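Robot Cells and Handling, Unit 4: When the Cable Wins

Welcome back, everybody, and do get comfortable, as this unit is one I'm rather fond of. We're going over the July fault at the Wolus bench, where two arms passing a headset between them stopped dead with a torque alarm on the left wrist.

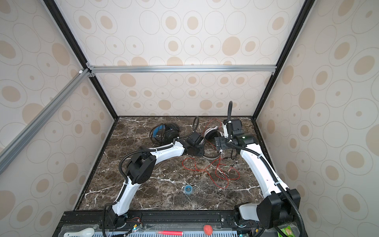 The log shows 33 clean handovers before the alarm. On the next one a loop of cord had caught on a finger, and the right arm kept pulling – quite politely, at its normal speed – until the left one gave up.

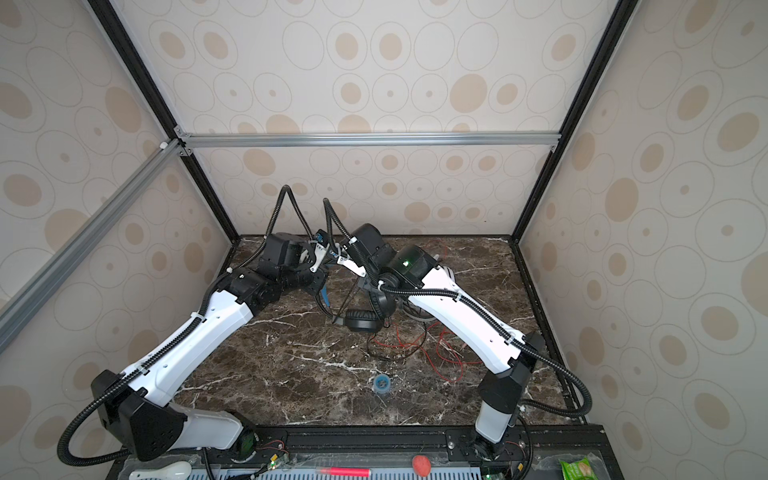

Why didn't the gripper sensors catch it sooner? They measure the squeeze on the part, and a snagged cord pulls from the side, so the reading stayed normal.

Please remember that a cord has no fixed shape, so a path that was safe last time may not be safe now.
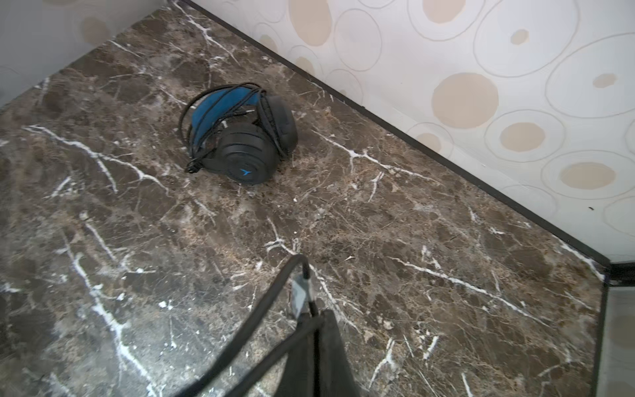

The first repair was a lower torque limit, and I'll admit I liked it, but it gave us false stops all afternoon. What we kept was a short test lift with a pause, and then a force check before the second arm closes.

Before you reach in to free a cord, press the stop and wait for both arms to hold.
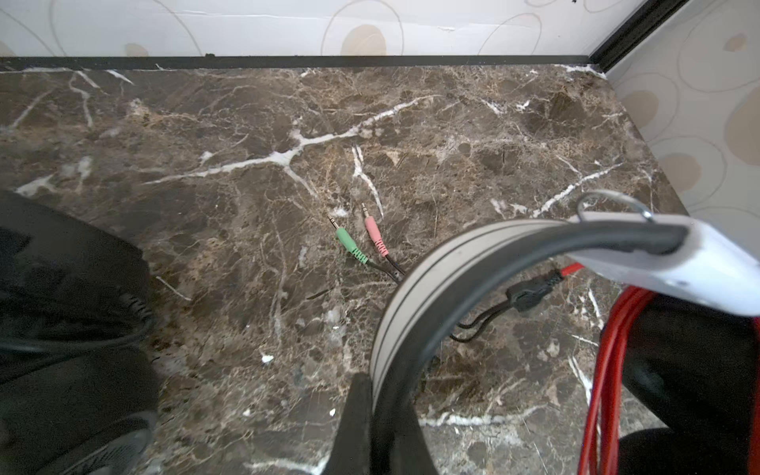 Leclerc wrote back that the test lift should come with a slower retreat as well, or the cord may still catch on the way out.

For next time, read log entry 179 and mark where you would have stopped the cell.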